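Search Search products, parts, manuals
Print this page | E-mail this page

Irkard Hand-Held Demonstration Gripper

The Irkard is a two-finger gripper carried in the operator's hand and used to record manipulation demonstrations for policy learning. No robot arm is needed during collection. Finger motion and wide-angle video are logged together, and the recordings are replayed offline to train an arm fitted with the matching Irkard end effector.

Method

Each demonstration is one continuous recording. The operator approaches the object, closes the fingers, moves the object and releases it. Trajectories are recovered from the video and the onboard inertial data, then expressed relative to the gripper so that the operator's standing position drops out. Frames in which tracking is lost are flagged and excluded from training.

Thin rings and hoops are treated as a separate object class. A conventional pinch on a narrow ring lying on fabric tends to push it into the cloth. The Irkard protocol permits a hook entry, where one finger passes inside the ring before closure. Labelling records which finger entered. Colour and finish are varied between objects, with polished metal and translucent pieces both included, as specular highlights remain the main source of depth error. The jewellery subset is collected in furnished bedrooms under daylight, on patterned bedding.

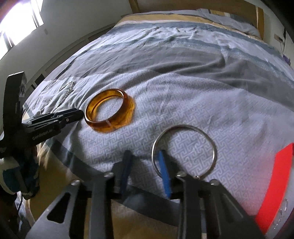 Results

The Grendton household set contains 2000 demonstrations, of which 47 were rejected for tracking loss. Policies trained with hook entry labelled picked up rings more reliably on soft surfaces than policies trained on pinch grasps alone. On hard surfaces there was no measurable difference. Translucent objects remain the weakest category under strong side light.

Configuration notes

Finger pads are a wear item. Replace both pads as a pair and re-zero the jaw before further recording. The Khổng export module writes synchronized video and jaw width to a single archive and supports up to 5 grippers per session. Esness calibration boards are sold separately.

Related items
Irkard replacement finger pads (pack of 4)
Irkard matching end effector
Khổng export module
Esness calibration board
Grendton household set, access request form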